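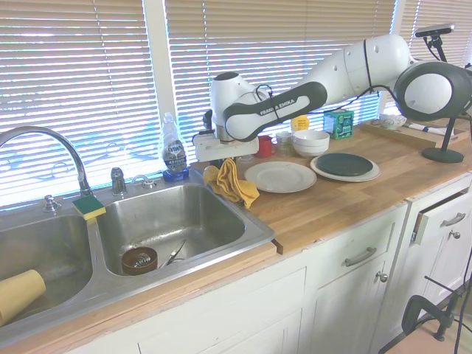 Comment enlever l'odeur de moisi d'un torchon qui sort pourtant de la machine ?

Le plus efficace est de le faire tremper une nuit dans de l'eau très chaude avec du percarbonate, puis de le laver à 60 degrés sans adoucissant. Le détail est dans les réponses.

Demande postée par Claverine
Bonjour, mes torchons en coton sentent mauvais dès qu'ils sont humides. Secs, ils ne sentent rien. Je lave à 40 avec une lessive liquide et je mets de l'adoucissant. J'ai essayé 500 ml de vinaigre blanc dans le tambour, aucun changement. Les serviettes de toilette, lavées à part, n'ont pas le problème. Merci d'avance.

Gearóid Hegarty
L'odeur vient des graisses de cuisine qui restent dans les fibres. À 40 elles ne partent pas bien et l'adoucissant dépose un film par-dessus. Je procède comme ceci :
Mettre les torchons dans une bassine, verser l'eau à 60, ajouter 3 cuillères à soupe de percarbonate et laisser jusqu'au lendemain. Ne pas fermer la bassine avec un couvercle, le produit dégage du gaz. Essorer, puis cycle coton à 60 avec de la lessive en poudre, dose normale.
Pour les torchons de couleur, faire un essai sur un coin avant. Pas de percarbonate sur la laine ni la soie, mais pour des torchons la question ne se pose pas souvent.
Ensuite il faut les étendre à plat ou sur une barre après usage. En boule sur le plan de travail, ils mettent des heures à sécher et l'odeur revient. Chez moi ils sont changés tous les 3 jours, tous les jours quand je cuisine du poisson.
Vérifiez aussi le joint du hublot et le bac à lessive. Le mien était noir derrière - je ne l'avais jamais sorti.

Sulten
Javel et c'est réglé.

Mac Carthaigh
Pas d'accord avec la javel, elle jaunit certains cotons et les use vite. Et surtout ne jamais la mélanger au vinaigre, il en reste peut-être dans vos torchons.
Le trempage marche, je l'ai fait en février sur un lot de vieux torchons en lin. Il a fallu recommencer une fois pour deux d'entre eux. J'ai supprimé l'adoucissant depuis et ils essuient mieux les verres.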